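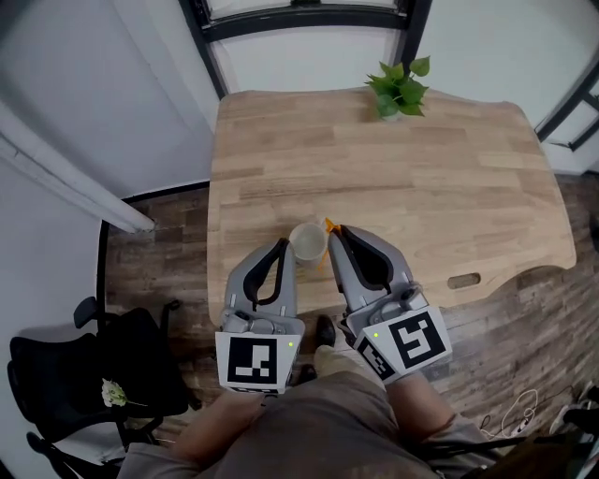
Good morning, and thank you for coming to the small room in Teltow. My talk today is about tables, and more exactly about wood tops made from glued strips. Please look at the top first: long strips, some honey colored, some more pale tan, glued side by side. On the right there is also an oval handle hole cut through the wood. I will come back to this hole, because it is the place where most of our questions from customers begin.

(Wait until everybody has a seat. Then next point.)

Why strips? A wide board moves when the air in the room changes. In winter the heating is on and the board gets narrow, in August it gets wide again. If you glue many narrow strips together, the movement is still there, but the top stays more flat. At Norkeo we learned this with our first table, the Brunet, which had a top from wide boards. Two of them came back to us with a crack as long as my arm.

(Pass the two sample pieces around. Ask people to feel the end grain with the thumb.)

Now the hole. Every opening in a wood top shows end grain on the inside, and end grain drinks. It takes water, coffee, plant water, hand cream, everything. The flat surface can have a good oil finish and the inside of the hole can be almost dry, and from above you do not notice it. So my advice is simple: when you oil the table, put oil in the hole also, with a small piece of cloth around one finger. Wait 9 minutes, wipe it, and do it a second time.

Paper cups and plant pots. I put these together. A small pot with a leafy plant looks very nice on a light table, and I do not want to forbid it. But please use a saucer, and lift the pot when you clean. A ring under a pot is slow to come and slow to go. For a light ring you can sand by hand, always along the strips, never across. For a dark ring you should call us.

(Speak slowly here, people like to write this down.)

Weight. Our Hillow top can carry up to 405 pounds if the load is spread over the legs. Customers ask if they may lift the table by the handle hole. One person, short distance, yes. But if the table is full, take the things off first - also the cup with the pens.

Last point is the edge. A rounded edge is kind to the arms when you work at the table for many hours. It also needs less repair, as a sharp corner breaks first.

(Questions. If there is time, show the oil and the cloth. The room must be free at noon, because on Friday the next group starts early.)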